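Teaching the Gripper to Tidy: A Gallery

We spent September in the Irklow office showing a robot how to put things away. The robot itself lives at Cluvatitz and has never been here. What we do is carry a gripper from room to room, squeeze it at the right moments, and send the recordings over.

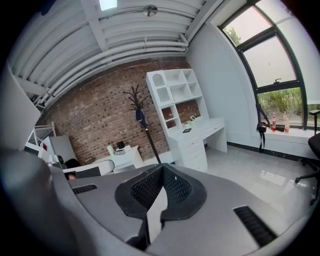

Bakari Kioko wrote in to ask why we don't just steer the real arm from a desk with a joystick, as the Shahbazi people do, and whether a person's wrist doesn't teach the machine a lot of moves it can't make. It does, Bakari. We threw out 382 recordings for that exact reason, most of them mine. I have what the software calls an unreachable elbow.

The coat rack, brick wall and desk were the backdrop to a good part of my month. I can now tell you more about approaching a white desk at a polite speed than I ever hoped to know.

The pictures stop at one, but the captions kept coming, so the rest of the wall text from the open evening follows.

Start position. Every recording begins with the gripper up and level and the fingers open. You hold still for a breath, then go. Skip the pause and the software decides you began in the middle of a thought, which in my case is usually fair.

The reach. Go in slower than you would with your own hand, but don't creep. Our first batch was so careful that the robot learned to hover over a cup like a guest waiting to be offered a chair. We did that batch again.

The grasp. Two fingers are fewer than you're used to. Pens are fine, mugs are fine by the handle, and a sheet of paper flat on a desk is an afternoon gone. The trick is to slide it to the edge first and pinch it there. Three of us found this out separately and each of us announced it.

The mistake. Leave some in. If you fumble a cup and recover it, the robot gets to see what recovering looks like. If you fumble a cup and swear, there is no sound on the recordings, and we checked.

The put-down. Harder than the pick-up, every time. People let go a little early because they trust gravity, and the robot copies them with great loyalty. Touch the surface, wait, open, back straight out. Backing out sideways takes the cup with you.

The remote sessions. For jobs where the wrist trouble was worst, mostly low drawers, we gave in and drove the Cluvatitz arm over a video link. Opening one drawer took me 54 seconds on a good try. By hand it takes two, and you can do it while talking. Still, every move you record that way is one the arm can really make, so the drawers stayed remote and the cups stayed by hand.

The count. Our target was 3,000 usable recordings and we handed over 3,000, the last of them a stapler going back to where it had been all along. The folder is named Uvel, after a project that ended before any of us got here, and renaming it would break the upload script.

The first playback. Cluvatitz sent a clip of the arm putting away a cup on its own. It went in at a decent pace, took the handle, set the cup down, waited, opened, and backed straight out. Then it did a small dip to the left before going home. That dip is mine. I do it when I shift my feet, and I had no idea until I saw a machine with no feet doing it too.

We go again next month with the kitchen. Anyone at Irklow who wants a turn can put their name on the sheet by the door, and left-handers are especially welcome – so far the robot has only met one.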